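I gave up 2 evenings in May to sit in on the robotics club's table-clearing project, and I'm still not sure what they think it proves. Nhung Lưu, who leads it, calls the thing Prusden and talks as if it will be tidying kitchens soon. We'll see.
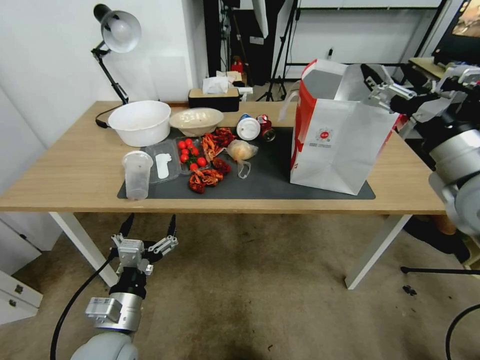 My doubt is about the score sheet. A run passes if it finishes inside 90 seconds, however clumsily — and I think clumsy matters when it's somebody's lunch.

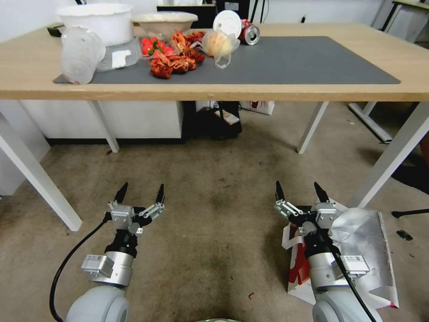 Does the club write down its failed runs?
Sang La says they keep every one, about 220 so far, but only the good ones get played at open evening.

I'd show the bad ones first. Anyone can pick up a box. What I want to know is how the grippers cope with a clear plastic cup lying on its side, or a bag with its handles trailing, and the cherry tomatoes worry me more than either.

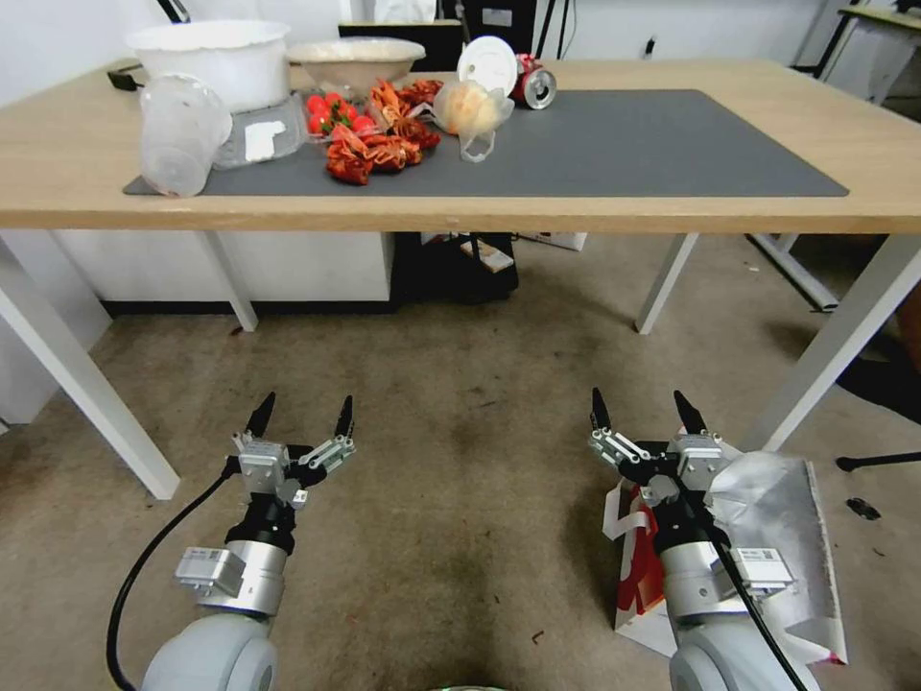 Sang wants to enter the Nindolano cup with a team of 6. I'd wait a year. A crushed can is fair game for a beginner, but that bun in its clear bag would be squashed flat if the grip were set for metal, and the rules take points off for damage. Nhung disagrees, and she has already sent the form.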